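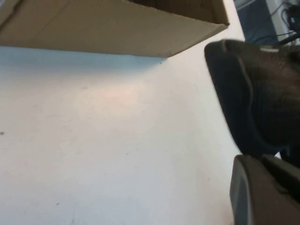 Packaging and Materials, Week 7
Why corrugated board works

Search course pages Go

Last week we looked at flat paper. Now it gets really fun, because we get to fold it! Corrugated board is one of my favorite materials in the whole course — three sheets of paper and some starch glue, and you can stand on it.

The parts
The flat outer sheets are the liners. The wavy sheet between them is the medium, and each wave is a flute. Glue holds the tips of the waves to the liners, so the medium keeps them a fixed distance apart. Bend the board and one liner stretches while the other gets squeezed. Paper is surprisingly good at resisting a stretch!

Direction matters
Flutes usually run up and down in the side walls of a shipping box, like a row of tiny columns. Turn them sideways and the walls crush much sooner. Try it with two strips cut from the same sheet, one each way, and press down on the edges with your palm.

Creases
A score line crushes the flutes on purpose so the panel bends where you want it to. Scores across the flutes come out crisp. Scores along them like to wander into the nearest valley (you will see this in lab and it will annoy you).

Damp air
Board takes up water from the air and loses stiffness. In the Flalten storage problem, the bottom row of a stack sagged after a wet November, with no change in load. Read it before lab and sketch where you think the walls buckled first.

For lab
Bring a ruler, a dull knife for scoring, and 2 flattened boxes. Each strip should be 100 mm long and 20 mm wide. Label the flute direction before you cut — it is so easy to lose track.

2 comments
Share 7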